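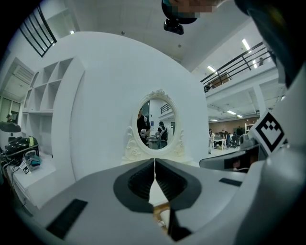
Keeping and Letting Go: How Families in Bammont Decide What Happens to Secondhand Furniture

Student project report
Fatemeh Shokri
2023-12-01

Introduction

When my grandmother moved into a smaller apartment in September, my family spent a long and rather emotional weekend deciding who would take what. My uncle wanted the bookcase he had never once put a book in, my mother wanted nothing and then cried over a footstool, and I came home with a sewing box that I now love very much. It made me wonder how other families manage these decisions, and that wondering grew into this project.

My main question was simple enough: when a piece of furniture is no longer needed in one home, what makes people keep it, pass it on, sell it or throw it away? I expected the answer to be mostly money, and I will admit that I had half written that conclusion in my head before I started.

How I collected the information

I handed out a short paper questionnaire in the Trallitz neighborhood, where I grew up and where people are kind enough to open the door to a student with a clipboard. I got 50 completed copies back. I then sat down for longer conversations with 15 of the people who had filled one in, usually at a kitchen table and very often with cake. I also spent two afternoons at Taheri, the secondhand store next to the old Preltel building, listening to how customers talked about what they were bringing in and what they were hoping to take home.

My first version of the questionnaire asked people to give each piece a "value." Almost everyone stopped at that word and asked me which kind I meant, so I changed it to two separate questions, one on price and one on attachment. I should have tested it on my cousins first.
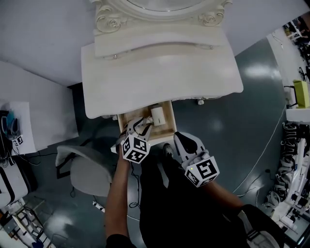

What people told me

Size came up far more than I expected. A family can be very fond of a wardrobe and still have no wall to stand it against, and stairs were mentioned with real bitterness. Small pieces such as stools, side tables and bedroom pieces with a drawer or two travel easily between homes, and people told me that they are also the pieces children remember. One woman could describe the smell inside her aunt's sewing cabinet – lavender, machine oil and peppermints – but had no idea what color it had been.

Condition mattered less. A scratch or a mark on the top bothered the people who were selling, but those who had inherited something often pointed to the damage first and told me the story behind it. A retired teacher had paid a repair shop $1009 to restore a dining table and then asked them to leave the ink spots where her brother used to do his homework.

Decoration divided people strongly. Carved flowers and curved legs were "too much" for several of the younger people I spoke to, while others said those were exactly the details they looked for at Taheri, and that plain furniture was easy enough to find new.

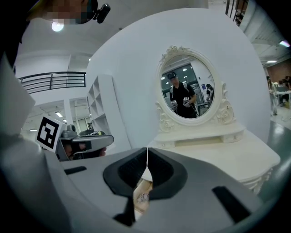 Figure 3. White vanity table with a shallow drawer and an oval mirror frame carved with scrolls and roses.

Passing things on also depended a great deal on timing. People in their twenties who were moving from one rented room to the next said no to almost everything they were offered, and quite a few were sorry later. Parents and grandparents sometimes stored a piece for years until somebody had space for it, and garages came up so often that I wish I had given them a question of their own.

Limits of the project

Everyone I spoke to lives in one neighborhood, and many of them know my family, so they may have been gentler about inherited furniture than they would be with a stranger. I would like to repeat the questionnaire on the other side of Bammont, where more of the homes are new and the rooms are smaller, and ask people there what they left behind when they moved in.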